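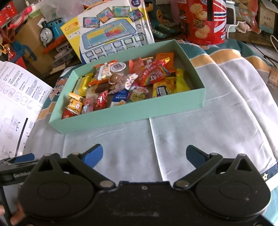 # Snack Sorting and Packing Assistants (Part-Time)

Narthorpe Gift Boxes invites applications for two part-time positions in its sorting and packing section. The section prepares mixed boxes of individually wrapped candies, chocolate, and savory snacks for offices, schools, and private customers. Applications must be received by March 9, 2020.

## About the Work

Boxes are packed by hand. Stock reaches the section mixed, and assistants work through it on a cloth-covered surface, separating bars, flat packets, and small sweets before any box is filled. Many items carry labels in Chinese or another language. Applicants are not required to read these languages, but must be willing to match a packet against the item list by its color, shape, and printed design.

The positions report to Korkor Alhassan, Packing Supervisor. Training is provided by Celeste Bustos during the first 18 hours of paid work.

## Duties

Assistants will be expected to:

- sort wrapped snacks by type and size, handling foil and soft packets with care;
- fill open cardboard boxes according to the list supplied for each order;
- place larger bars and packets first and put small round chocolates on top;
- set aside any item with a split seal, a crushed end, or a label that cannot be read;
- record items that have been set aside on the daily sheet;
- change the cloth on the sorting surface at the start of each shift and whenever it is soiled;
- return unused stock to the correct shelf before leaving. 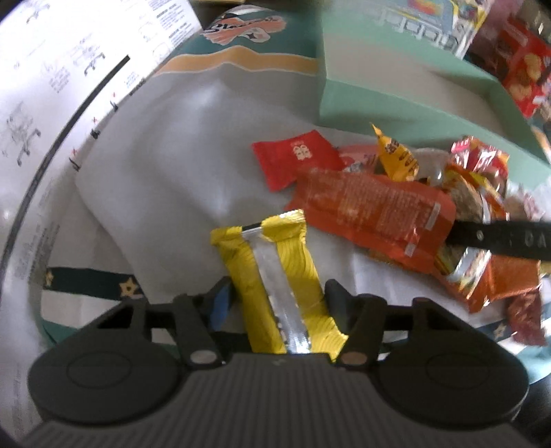
## Requirements

Applicants must be able to handle small items for extended periods and to stand or sit at a table for a full shift. Good color vision is helpful, as many of the packets are similar in size and differ mainly in their printing. Previous experience in packing, retail, or food service is welcome but not essential.

Applicants with an allergy to nuts, milk, soy, or wheat should contact the office before applying. All items are handled in their wrappers, but damaged packets do occur.

Hands must be washed before each shift and after each break. Rings and bracelets may not be worn during sorting. Personal food and drink must be kept in the break room.

## Hours and Terms

Each position is for 18 hours per week, worked in 3 shifts. Shifts begin at 8 a.m. Additional hours are offered in January, when orders for Lunar New Year are packed, and these are assigned by agreement with the supervisor.

Both positions are subject to a trial period of 8 weeks. Pay is hourly and is issued every two weeks. The rate will be confirmed in writing with any offer.

## How to Apply

Please submit a short letter and the names of two references to Wendell Lindgren, Personnel Office, Narthorpe Gift Boxes. Letters should state the days on which the applicant is available and the earliest possible starting date. Application forms may also be collected from the front desk at the Jistby building during office hours.

Selected applicants will be invited to a practical session in which they sort a tray of mixed stock and pack one box from a list. Time spent at the session is paid at the regular rate. Questions about the session, including requests for seating or other adjustments, may be directed to Quyên Khúc at the same office.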